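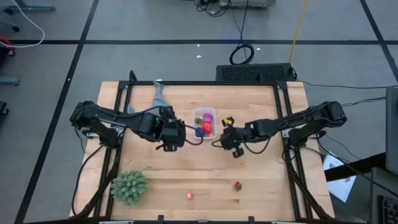 About Trakix

Trakix tests grippers, arms, cameras and controllers for companies that need to pick one and live with it. We are based in Musthorpe and have no sales agreement with any manufacturer. Clients pay for bench time and a written report.

What we test

Most of our work is on 2-arm stations. A typical comparison holds the arms and controller fixed and changes only the gripper fingers or the camera mount. Each candidate runs the same pick, place and handover tasks on small items of mixed shape and stiffness, including artificial fruit, cloth and rigid plastic. A standard series is 4,000 grasp attempts. Dropped items, double picks and timeouts are logged separately. Cable routing is inspected every 80 cycles, and wear at the wrist is entered in the report even when it has no effect on the score.

Our bench software, Tanui, records joint position, motor current and video on one clock. Raw logs are delivered with every report. To date we have issued 353 reports.

Who we are

Senthil Thomas, test lead
Brittany Morin, controllers and timing
Oduor Laizer, cameras and calibration
Benito Sotomayor, fixtures and gripper fingers

The Pernard protocol

Pernard is our published procedure for comparing parallel grippers. The current revision took effect on Thursday, October 1, 2020. Results obtained under earlier revisions are not comparable on cycle time. Copies are available on request.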